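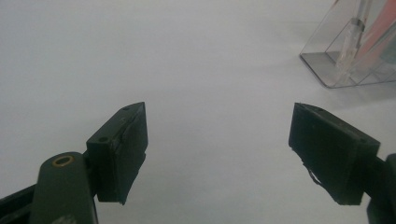 **Prorimov Data Collection Unit**
**Hand-Held Gripper: Pre-Session Inspection Checklist**

Station: Tirkis 2
Tool: hand-held gripper, tabletop work
Task set: Cedness, desk items
Inspection period: February, before the 8:30 start

This checklist is to be completed by the operator before the first demonstration is recorded. Items marked "Hold" must be cleared by the station lead. Comments are required for any item not marked "Pass."

## 1. Fingers and pads

- [x] Both fingers present and facing each other. **Pass**
- [x] Fingers open to a clear gap. **Pass**
- [ ] Pad edges intact, left finger. **Monitor**
 Comment: Lower border is scuffed and uneven. Inspect again at the midday break.
- [ ] Pad edges intact, right finger. **Hold**
 Comment: A strip has lifted and frayed at the lower corner on the gap side. Replace the pad before recording. Do not trim or glue the strip. A loose edge can catch on thin items and will appear in every demonstration made with the tool.
- [ ] Finger screws checked with the hand driver. **Open**
 Comment: To be done when the right pad is changed. Both fingers are to be checked at the same time.

## 2. Linkage and handle

- [ ] Pivot points free of play. **Open**
 Comment: Cycle the trigger ten times after the pad change and enter the result on the tool card.
- [ ] No pinch hazard to the operator's free hand. **Open**
 Comment: The free hand stays behind the handle whenever the trigger is in use. Rings and loose cuffs are not permitted.

## 3. Work surface

- [x] Area between the fingers and the holder clear. **Pass**
- [x] Lighting even, with no hard glare on the tabletop. **Pass**
- [x] Clear acrylic holder upright on the table. **Pass**
 Comment: Reflections in the panels are acceptable for this task set. Operators should not turn the holder to avoid them, as the model is expected to work with clear plastic.
- [ ] Holder free of cracks and sharp corners. **Open**
 Comment: Check by hand, wearing gloves.

## 4. Recording

- [x] Storage cleared for the session. **Pass**
- [x] Session quota entered: 100 demonstrations. **Pass**
- [x] Running total carried over from the previous sheet: 2706. **Pass**
- [ ] Test clip recorded and reviewed. **Open**
 Comment: Record after the pad change. Clips made with the damaged pad are to be tagged "tool fault" and kept out of the training set. They are not to be deleted.

## 5. Result

**Tool status: HOLD.** No demonstrations are to be recorded with this gripper until the right pad has been replaced and the open items in Sections 1 through 4 have been signed.

Replacement pads are kept in the Başaran cabinet, second drawer. Pads are issued in pairs. The left pad may be changed at the same visit at the discretion of the station lead.

Operator initials: ______
Station lead initials: ______
Time released: ______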